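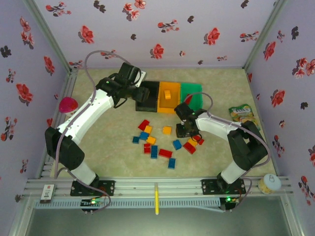
Zulta open sorting bins in black, yellow-orange and green, with small blocks

Zulta Open Sorting Bins

Plain bins with no lids, for sorting blocks and other small parts on a table or bench. Stand them side by side and reach in from the front. Blocks are sold separately.

Colors: black, yellow-orange, green
Item number: 698
Sold: singly, any color
Ships in: 2 business days

Using the bins
Sort by color, by shape or by job. Many buyers keep one bin for pieces that don't belong anywhere else, and the black one works well for that. Blocks can be tipped in by the handful or set down one at a time.

Care
Wash by hand with warm water and dish soap. Dry before stacking. Don't stack more than 8 high, and keep them away from heaters.

Returns
Unused bins can be sent back within 2 months. Include the packing slip. Return shipping is paid by the buyer unless the bin arrived cracked.

Buyer comments
"Easy to tell apart across the room. I'd like a blue one." Hiwot Habte
"Bought the green first, then went back for the yellow. The colors go well together on my table." Edgars Pärn

See also: Fesham small blocks, Mamo bench mats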